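Unit 4 handout - Sorting and packing the snack bag

Welcome back, everybody, and thank you for the lovely folding work last time. Tonight we leave the clothes alone and turn to the part of packing that most of us do at the last minute with one shoe on, the food. I know it sounds like a small subject for a whole evening, but Rekha Chaudhary and I have taught this unit for several years now, and it's always the one people write to us about afterward!

**Start on the bed**

Please clear the bed and spread one sheet over it, flat, right out to the corners. A striped sheet is very handy if you have one, as the stripes give you ready-made rows to lay things along. Then bring out every packet you mean to take, from the cupboard, the desk drawer, last month's backpack and the coat you wore to the station, and lay them down singly. Don't stack anything yet. Leave a hand's width between packets while you're still deciding.

Now put them into three families:

- **Puffy** - chips, puffs, anything sealed with air inside
- **Flat and brittle** - crackers, thin biscuits, wafers
- **Small** - single candies, little clear packets, tea bags

Pick up each packet once, read what you can of it, and put it down with its own kind. Printed dates can be hard to find. They may be stamped in dots up the side, or across the back, or hidden in the fold of a seal, and shiny film throws the light back at you, so tilt it toward the window or away from the lamp until the digits show. If you can't make out a date, set that packet aside for eating this week.
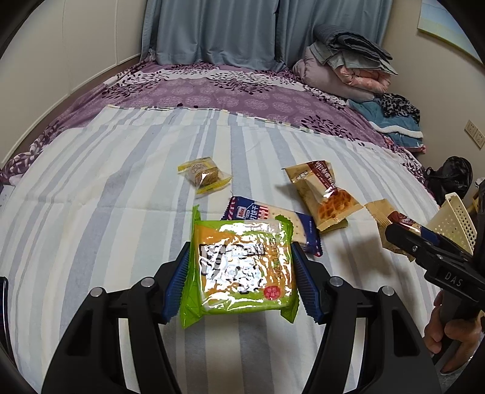 The puffy family goes in last, always on top, and you should hold those packets lightly near the middle and keep your fingers off the crimped ends. Please resist the temptation to prick a hole and squeeze the air out. Emília Trnka tried it with a whole bag's worth on the way to Iten and ate crumbs with a spoon for two days (she has given me permission to tell you this).

Biscuits and crackers like to stand on edge against the firm side of the bag, packed closely enough that they don't rattle. The small things go into a pouch or a clean sock. I use the sock, Rekha disapproves, and you may choose your side.

**Weight**

Our practice bag this term is the medium Bellis, and we ask you to keep the food in it under 900 grams. Ghislain Thibodeau's first attempt in September weighed 2,175 and his second came in at 1,149, which we all applauded. Most of the difference was one jar of nuts. Weigh the empty pouch too - mine is 231 grams with its zipper and strap, and I had been ignoring it for years.

**Before the next session**

1. Lay out your own snacks on a sheet and sort them into the three families.
2. Write down the earliest date you find in each family.
3. Pack the bag, carry it up and down a flight of stairs, then open it and note anything that moved.

Bring your notes and the bag. The kitchen scale will be on the side table from 6:30, and Rekha will have the kettle on.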